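Slide 1: Title
Hi everyone, I'm Shabani Makokha, and I run the swap shelf at Skarudton library. I get to talk about my favorite thing in the world for 18 minutes!

Slide 2: How it started
One shelf by the front door, March, a handwritten sign. Bring a thing, take a thing. We moved 210 items before summer (pause, let them guess first). Mostly paperbacks and mugs, and one very good waffle iron that I still think about.

Slide 3: Small stuff goes fastest
Jewelry surprised me. People have drawers full of it, and they love picking through somebody else's. Put it in something shallow so it can all be seen at once. A deep box means digging, and people give up.

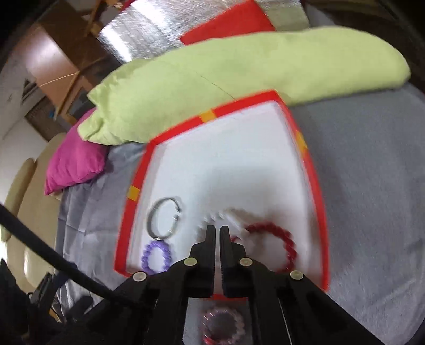 Bracelets in a red-rimmed tray, with a silver bangle and lavender beads.

Slide 4: What Undurano taught us
Tell the coat story. They put theirs next to the bus stop and passed along more than 2,000 things in a year. Location, location! Ours was behind a pillar until May.

Slide 5: Rules, and keep them short
Clean. Working. Fits on the shelf. We tried a longer list and the sign got so wordy that people left toasters under it. Ask the room: what would you ban? (Somebody will say candles.)

Slide 6: Try it
You need a shelf, a sign and one person who likes tidying. Ours cost 100 dollars, mostly paint. Handouts are by the door, questions now, and please come and find me at lunch, I could talk about this all day.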